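3.2 Dress, rank and the regulation of the body in Rivonon

The sumptuary orders of Rivonon have usually been read as economic measures, intended to limit the import of costly cloth. This section argues that the orders concerning the neck and shoulders had a different purpose. They were directed almost wholly at unmarried women of the weaving households, who could not have afforded the imported goods in question, and they were enforced by older women of the same households. The market wardens, who dealt with every other breach of the cloth laws, had no part in them.

The practice at issue is the wearing of the stiff collar known locally as the jallum. It was made of layered linen, pasted and dried over a form, and was fitted to girls from the age of five. The collar was replaced each December, when the household accounts were settled and the looms stood idle. A narrower and taller form was supplied at each fitting, so that the wearer's posture was altered by degrees. Letters from the Brastano mission school complain that girls so fitted could not bend to their slates, and that the lower benches had to be raised for their use.

The principal source is the Tagle register, a set of household returns compiled by the parish clerks over two generations. Dizon's transcription gives 2,534 entries in which a collar is listed among the goods of a bride. In these entries the collar is nearly always placed next to the loom and before the bedding. Dizon takes this as a sign of its market value. The present author is less certain. The clerks at Tagle followed a fixed order in their returns, and the same order is kept in households where the collar is described as worn out or broken.

There is firmer ground for the view that the collar marked a claim to rank. Weaving families had no right to carry arms or to sit in the upper part of the church, and the orders forbade them coloured borders and metal clasps. The jallum was plain, and therefore lawful. Its height was not regulated until the third order, by which time the tallest examples were being worn by daughters of the poorer households. The fine was set at 200 pence, a sum beyond the yearly rent of most of those named in the court rolls. Few fines appear to have been collected. In the majority of cases the collar was surrendered to the court and burnt, and the roll records that the girl's mother stood as witness.

The testimony of the wearers themselves is slight. Two depositions survive in which women speak of the collar in later life. One speaks of headaches and of difficulty in swallowing. The other says only that she was ashamed to be seen without it, and that her sister, who had refused the fitting, was married outside the parish. Neither deposition supports the claim, common in older histories, that the collar was abandoned as soon as the orders were withdrawn. The returns show it in use for a further generation, chiefly in the upland villages.
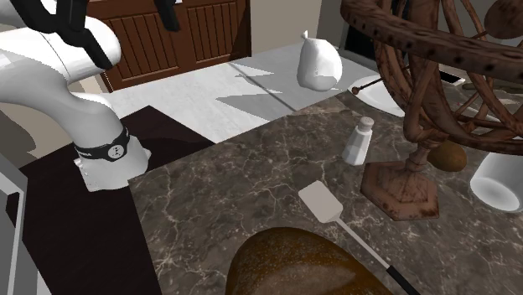 Figure 5. Robot arm and gripper, computer rendering.

The decline of the collar should be understood in relation to the small marks that were worn with it. Many surviving examples carry a dark band of woven tape at the lower edge, and on the front of the band a round badge sewn in paler thread, by which the weaving house could be known. The placing of such a badge is familiar from objects of every period; the base of the arm in Figure 5 bears a round, light-coloured emblem on the front of a black band, with a small dark mark inside it. At Rivonon the badge outlived the collar. Once the jallum had passed out of daily use, the band and badge were moved to the apron or the sleeve, where they are found in the later returns under the same name. It is this continued use of the word that has led some writers to date the end of the practice too late. The entries for the upland villages, in which collar and band are listed separately, are considered in the next section.

Correspondence: Teodoro Dizon, Rivonon Register Project | © Rivonon Register Project | Back to top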